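October
Minutes taken by Ezequiel Sotomayor

Lesatgate River Trips, guides' and owners' meeting, 7:30 p.m.

Last meeting's minutes approved with one fix: the Bustamante put-in was closed for repairs, and the minutes had it open.

Wunovell run. Owners want to sell it next season as a "premium" overnight at $300 a head on top of the base fare. Several guides asked what the guest gets for the money. The answer was better dinners and thicker sleeping pads. Guides doubted that anyone would pay it twice. The secretary asked to see the bookings forecast and was told it is still being worked on, same as last month.
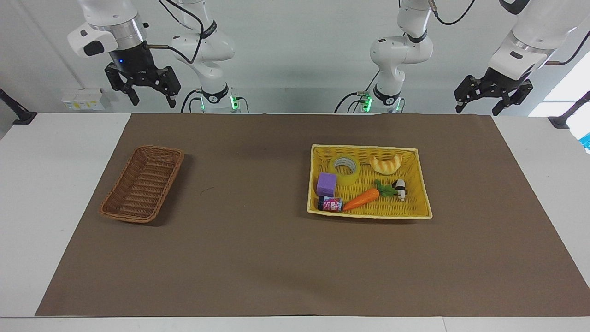 Photo: Lesatgate office

Permits. We hold 167 user days on the Rastside section and the plan on the table needs more. Owners expect the agency to grant the rest. Asked what that was based on, they cited a good phone call. Motion to print no Rastside dates until the permit is in writing. Carried, two against.

Rafts. Vendor claims the new floors will last 24 months. Guides want one on trial before any order. Agreed.

Adjourned 9:10 p.m. Forecast carried over to next meeting.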